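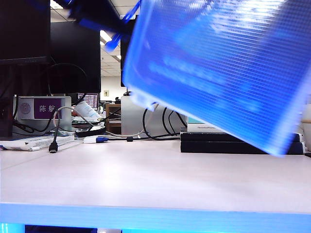 Lab notebook / Manipulation / Blur filtering

22 January 2019

Question from Tala: do we drop blurred frames before training, or keep them? The fixed view of the blue box is a typical reject. Box is tilted in the gripper and smeared into streaks, while the name plate behind it stays readable. A whole-image sharpness score passes it, so the score has to be computed on the held object only.

Set so far: 2,942 frames, fixed and wrist views together. Hand labels by Afaf, sharp / blurred / unsure. Variance of Laplacian, threshold 600 on the fixed view. Same threshold on the wrist view throws out far too much - the stack of black notebooks with the turquoise sheet on top goes, and so does nearly everything else with the arm moving. Print on the sheet is gone but the gray bar and the layer edges are still usable for pose.
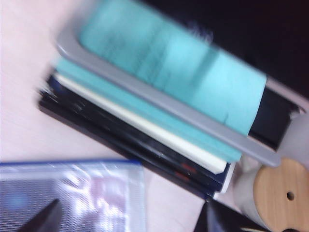 Changes for next run

- Separate thresholds per view. Start wrist at 700 after rescaling, fixed stays at 600.
- Mask out gripper fingers before scoring.
- Keep blurred frames, pass the score in as a weight. Imad to check the loader.
- Ernő wants exposure shortened first. Agreed, but not in the same run.

Open: transparent items. The clear folder scores high from its own line texture.

Recent entries
Gripper finger wear, Metex pads
Daken mount, wrist view alignment
Loader notes (W. Pruitt)

3 comments | 0 shares
Gralero lab notes - Contact - Back to top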